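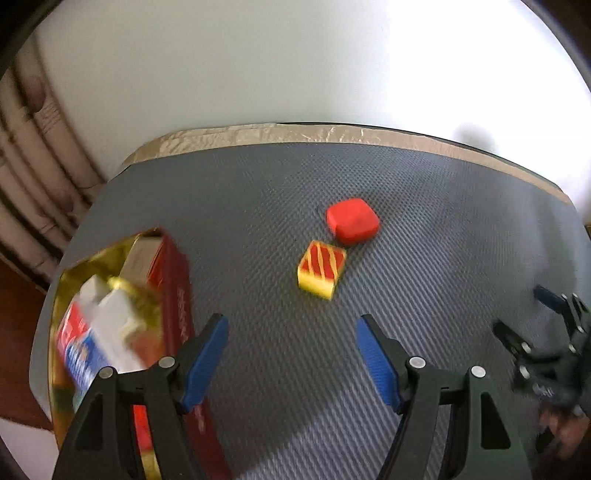

Foam cubes on the gray mat, with a gold-lined box of mixed items beside them.

Orner Mixed Boxes: Frequently Asked Questions

What is a mixed box?
A mixed box is an open gift box with a foil lining and a selection of small items inside, usually cartons, wrapped packages and one or two soft toys or foam pieces. We pack them to order at our workroom on Murnerau Street. You choose the size and the general theme, and we choose the contents from what we have in stock.

What sizes do you offer?
Small and large. The small box holds up to 7 items. The large box takes more, but the exact number depends on the size of the cartons that go into it. One tall carton takes up the space of several small packages.

Can I choose every item myself?
Not for standard orders. You can ask for up to two specific items and we will include them if they are in stock. If you want to pick everything, order a custom box. Custom boxes need a longer lead time and are priced item by item.

Why do some items stand up and others lie flat?
Tall cartons go in first and stand on end toward one side. Flat packages are set next to them, and small wrapped pieces go on top where they can be seen. If the box will be mailed, we lay everything down so that the lid closes.

What are the foam cubes for?
They are toys, and they also work as fillers. A cube placed between two cartons stops them from sliding. Some are one solid color and some have stripes. We can't match particular colors to an order, but you can write "plain" or "striped" in the notes field and Renu Nishad, who runs the packing table, will do her best.

Are the foam cubes safe for small children?
The cubes are sold for ages three and up. Foam can be bitten through, so please take them out of the box before giving it to a younger child. If you tell us a box is for a child under three, we leave the cubes out and use crumpled tissue.

Can the cubes be washed?
Yes. Wipe them with a damp cloth and a drop of dish soap, then press them in a towel. Don't put them in the dryer. The printed stripes will fade if you soak them.

The foil lining in my box was wrinkled. Is that a defect?
No. The lining is thin and it creases as soon as anything is put in or moved. A tear that goes through to the cardboard is a defect, and we will replace the box. Send a photo with your order number.

Can I reuse the box?
Yes, and many people do. The foil can be wiped clean. It is not food grade, so anything edible should stay in its own wrapper. The box cannot go in paper recycling with the lining attached. Peel the foil away first – it comes off most easily if you start at a corner.

I am packing my own boxes at home. Do you sell empty ones?
We sell empty lined boxes in packs. Prices are on the supplies page. Individual foam cubes are sold there as well, in assorted colors only.

Do you have any advice for packing at home?
Set out everything on the table before you start and check that the tallest item fits. A textured mat helps a lot on a slick table, where small things skid around while you work. Keep the box to one side and leave the middle of the mat clear for the items you are deciding about. If a carton wobbles, wedge something soft next to it. Leave the smallest wrapped pieces until the end or they will sink to the bottom.

What mat should I buy?
Any non-slip mat with a fine texture will do. We have used the Stitent desk mat and also plain shelf liner cut to size. If the edge starts to lift, run a strip of tape along it. Paper tape wrinkles on curves, but it holds well enough and comes off without leaving much glue.

Do you run packing sessions for groups?
Yes. Sessions run for 60 minutes and are suitable for school classes, offices and birthday parties. Each person packs one small box. Tarun Maurya takes the bookings, and groups with children under eight need one adult per table. August fills up early, so book ahead if you want a place then.

How long does an order take?
Standard boxes are packed within two working days. Custom boxes take up to a week. Orders placed before 11 a.m. are started the same day.

Is there a limit on large orders?
The most we have packed for one customer in a single order is 553 small boxes, and that needed a month's notice. For anything over 126 boxes, please contact Neelam Mittal before ordering so she can check the stock of boxes and lining.

Can I return an item I don't want?
Single items from a standard box can't be returned. Whole boxes can be returned unopened within 14 days. Custom boxes are final sale unless something is damaged or missing.

Something was missing from my box. What should I do?
Check under the lining first. Small wrapped pieces do slip between the foil and the side of the box. If it isn't there, email us the packing slip number and a list of what arrived. We send the missing item by regular mail at no charge.

Can I pick up my order?
Yes, from the side door at the workroom between 10 a.m. and 4 p.m. Bring the order number. Large boxes are carried out to your car if you ring the bell – please don't stack them more than two high in the trunk.

Who do I contact about a question not listed here?
Use the form on the contact page and choose "Mixed boxes" from the menu. Awuor Magesa answers most messages by the next working day.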